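Folding on the big table

I got through the whole backlog of laundry over the weekend, and I want to write down how I did it while I still remember, since the last time I promised myself a system I forgot it by September.

The backlog was 74 pieces. I know because I keep a tally on the back of an envelope when it gets bad. Socks count as one per pair. 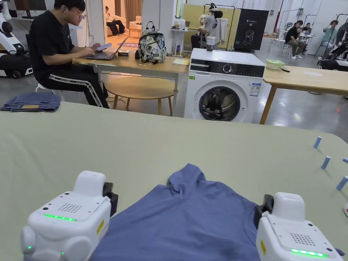
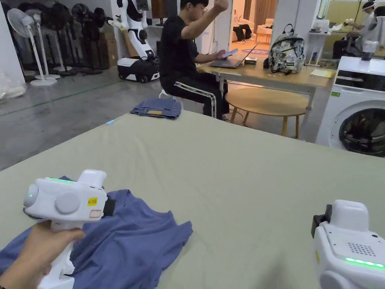 T-shirts are what slow me down. Pants fold themselves, more or less, and towels are just rectangles. A T-shirt has sleeves and a neck and it never lands flat. For years I folded them on the bed, where the blanket sinks under your hands and the shirt goes crooked before you get to the second sleeve. A big table is much better. When one comes down in a heap like that blue one, I find the collar first and leave the rest alone. Once the collar is pointing away from me I pull the bottom hem toward me, and most of the wrinkles go with it. Then I smooth from the middle out to the sides, once each way.

After that it's the same fold every time. One side in to the middle of the neck, sleeve back over itself, other side the same, then bottom up to the top in two turns. I tried the way where you pinch two points and flip the whole thing over. It works on a stiff new shirt. On anything I've owned longer than a year it comes out looking like a dish rag.

Jeans I do in half the long way, then in thirds. I used to hang them and I stopped when the closet rod bent. The rod was a Skindico, from the previous tenant, and I still haven't replaced it. The jeans live on the Segers shelf now, waistbands facing out so I can tell which pair is which without pulling down the stack.

One load came out of the machine in a knot - two fitted sheets with a pillowcase and a sock inside. I ran it again on low spin for 20 minutes and it was fine. I should wash the sheets alone, and I have written that down here before.

The other thing I changed is the order. I used to fold whatever came out of the basket next. This time I sorted into piles first, all the T-shirts, all the pants, and so on, and folded one pile at a time. It felt slower at the start. By the third pile I wasn't thinking about it anymore.

Everything is put away except 4 shirts that don't fit in the drawer. They are sitting on top of the dresser - the Drivden with the sticky bottom drawer - and I expect they will stay there until I wear them. I could get rid of a few old ones. I have two gray ones with holes under the arm that I only use for painting, and I haven't painted anything since we moved.

Next weekend is coats. I need to find out if the long wool one can go in the wash or if it has to go to the cleaners. The tag is gone.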